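Community fridge

A community fridge is a refrigerator, usually with a shelf or cupboard next to it, where anybody can leave food and anybody can take it. You don't sign in, you don't show a pay stub, and you don't have to explain yourself to a soul. I've kept up this entry for our local food wiki for a while now (the old one was two sentences and a dead link!), so forgive me if it leans toward the fridges I know best, the ones in and near Jerkton.

How it differs from a pantry

People mix these up all the time. A food pantry has opening hours, intake forms and often a limit on how many visits you get in a month. Pantries move far more food, and I'd never tell anyone to skip theirs. The fridge fills the gaps: the evening after the pantry closes, the week before benefits land, the family that makes a few dollars too much to qualify. Some people use both. I did, one winter, when my hours got cut, and I still remember how good a bag of somebody's extra apples looked that December.

Where they go

The ideal spot has an outdoor outlet, a bit of roof, a light, and a host who doesn't mind visitors at 2 in the morning. Churches, corner stores, union halls and plain old houses have all done it. The Skarby fridge, the first one I ever helped stock, sits on a side street two blocks off the bus line, and I think the walk hurts it a little. The Maksymiv Bakery fridge is right by the stop and gets emptied fast, sometimes before lunch on a Friday.

Most hosts build a shed over the unit, which keeps rain off the door seals and helps the compressor out in July. Ours are simple lumber jobs, open at the front so you don't have to fight a door with a bag in each arm. Paint them any color you like, but do paint them.

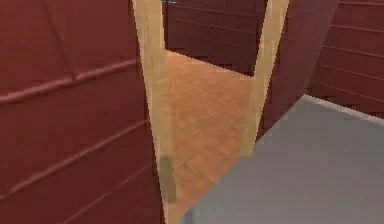

What goes in

Fresh produce, sealed milk, eggs in their carton, bread, unopened cheese, canned goods for the shelf. Home-cooked meals are the big argument. Some fridges take them with a label listing the ingredients and the date, and others only take food from a licensed kitchen. Check with your county health department, because the rules really do change from place to place. Raw meat is a no at every fridge I've worked with, and so are alcohol, medicine and half-eaten leftovers (yes, we get them).

The inside should stay at 40 degrees or colder. Hang a cheap thermometer from the middle shelf, where people can read it without digging around.

Who looks after it

Somebody has to wipe it down every day, and that's the part new groups underestimate. Our rota has 4 shifts a day at Maksymiv and 2 at Skarby, and each one takes me as long as a cup of coffee, unless there's been a yogurt accident. Évan Hamel wrote the cleaning sheet we tape inside the door, and other towns have copied it, misspellings and all.

Money

Running costs are small next to what passes through. We paid $100 for the Skarby unit, secondhand, and the door gasket we replaced later cost $92, which still makes me grumble. Electricity is normally covered by the host. Dororum, the secondhand appliance shop, lets us know when a decent unit comes in, and glass-front ones are worth waiting for, since people can see what's there without letting the cold out.

Common complaints

Neighbors worry about trash and noise before a fridge opens. Trash is a fair worry, so put a bin out and empty it. The other complaint is that one person took everything. Maybe they did! They may be feeding six people, or carrying bags to a neighbor who can't get down the stairs. The fridges I know don't set limits, though a few have a polite sign about leaving some for the next visitor.

See also: food pantry, gleaning, little free pantry, mutual aid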